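About Surismont
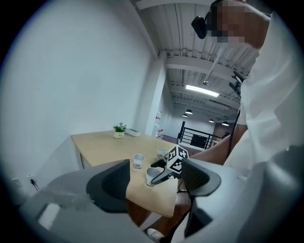
White cups, a metal cup and two hand-held grippers at the cup table.

Surismont writes software for robot arms that have to pick things up in places where people also put things down. We make a perception package, a motion planner and a set of tools for looking at what went wrong. The third one sells best.

The company was started by Roxana Costache, who had spent years writing control code for packaging lines and was tired of being called in at night over a carton that had turned up four degrees off. Her first product was a calibration checker called Hultard. It told you whether your camera was where your robot thought it was. The answer was usually no, and customers paid for it anyway.

Hultard is still around. It now does time alignment as well, so that a gripper position and a camera picture that claim to come from the same moment can be made to prove it. We run it on every recording before anyone is allowed to train on it. Before we had that rule we once trained a model for most of June on recordings where the two clocks had drifted apart. The model learned to close its fingers slightly before it arrived, like someone reaching for a handshake that isn't coming.

What we make

Satia is the perception and policy side. You record a task with hand-held grippers, Satia works out where the grippers were from the printed markers and the wide-angle video, and you get trajectories an arm can follow. It handles two hands. It handles shiny metal cups better than it used to, and we would rather show you than put a number on a web page.

Pandey is the planner. It takes what Satia suggests and checks it against joint limits, collisions and the table, which early versions regarded as optional. Pandey will refuse a motion and tell you why in a plain sentence. Some customers have asked for a setting that turns the sentences off – there is one, and it is called "quiet."

Hultard you have met.

All three come with a replay viewer where you can scrub through a run, see what the planner knew and when it knew it, and leave comments for whoever wrote the task. The comments are searchable. Please bear this in mind when leaving them.

How we work

We keep the standard task list short. There are 56 tasks, most of them involving cups, and a release goes out when it does at least as well on all of them as the one before. Each task gets 20 tries. If a release is better at stacking and worse at pouring, it stays home. This makes us slower than our competitors and has cost us one trade show.

A new task starts with somebody doing it by hand, many times, with different cups in different spots. Everyone on staff takes a turn at recording, including people hired to do the accounts. Engineers who have never recorded a task tend to write planners for a very tidy person, and we have not met many of those.

We also read the failures. The archive passed 2000 labeled failed grasps a while back, sorted by cause, and the largest group is still "gripper did what it was told." New hires spend their first week in there. One of them asked whether there was an archive of the successes. There is, but it is dull reading.

Working with us

Most customers begin with a Hultard license and a visit. We bring a laptop and a printed marker board, and we need a power outlet and one person who knows where the emergency stop is. After that you will have a written report, generally shorter than you feared, and you can decide whether you want the rest.

We don't sell arms. We are happy to talk about which ones we have got along with, but please call for that one, as we'd like to stay on speaking terms with the others.

Support is answered by the people who write the code, on weekdays. Attach the log. If you think you have attached the log, check once more.

Page last updated 7/24/21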